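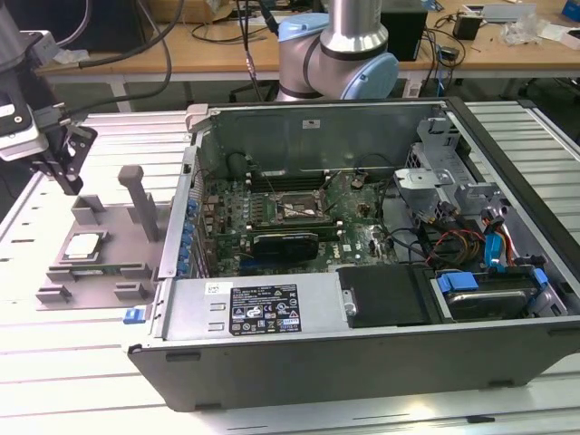 Unit 7: Can Machines Do Shop-Floor Chores Yet?

Course handout, Introduction to Automation and Work
Instructor: Mansa Korletey
Last updated: April

Purpose of this unit

Earlier units dealt with machines that repeat one motion on one part. This unit considers chores: short jobs that a person picks up with little training and carries out in surroundings that are never quite the same twice. Folding towels, clearing a sink, and servicing a used desktop computer all belong to this group. The computer is the main case for the lecture.

The task

Students should be able to state the steps of a processor and memory installation in order. The case is opened and laid on its side. The socket lever is released and the retention frame raised. The processor is lined up with the socket and lowered straight down, without sliding. The frame is closed and the lever secured. The memory module is then turned to match the key in its slot and pressed until the latches close.

A trained technician treats this as light work. For a robot, each step raises a separate question, and the answers are uneven.

Picking up the parts. Largely solved, provided the parts are presented well. A fixture that holds a processor and a memory module in known positions removes most of the search problem. Students should note how much of the job has been done by whoever designed the fixture.

Finding the socket. Partly solved. Cameras can locate a board inside a chassis, but bare metal reflects light, and cables may hang across the view. A camera near the wrist gives a closer look at the socket, although the gripper itself may cover part of the board.
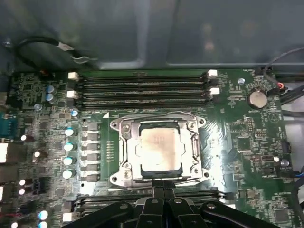
Used equipment adds a further difficulty. Old thermal paste on a heat spreader changes how the metal looks to a camera, and a vision system prepared only on clean parts may perform poorly. A person wipes the surface and continues. A machine must first be given some means of telling residue from damage.

Contact and force. Not solved in general. Socket levers, memory latches, and cable plugs all require firm pressure in one direction and very little in any other. Much of what a technician knows about this is felt in the fingers and seldom written down.

Discussion case

The Livamcombe repair depot handles around 4000 returned desktops a year. Its manager, Rosine Rey, must decide whether to automate memory replacement. The work is now done by hand at 12 benches, and the machines received vary widely in age and layout. Read the Bresness report in the course packet before class and prepare answers to the following.

1. Which steps should be automated first, and which should remain with staff?
2. What would count as a fair test? Consider how often a person may step in before the job can no longer be called automatic.
3. Would the same conclusions hold for a household chore such as loading a dishwasher?

Written response

Submit two pages at the next meeting. Claims about what a robot can do should name the conditions under which it was tested. Students in the Appiah section should hand their papers to the section leader.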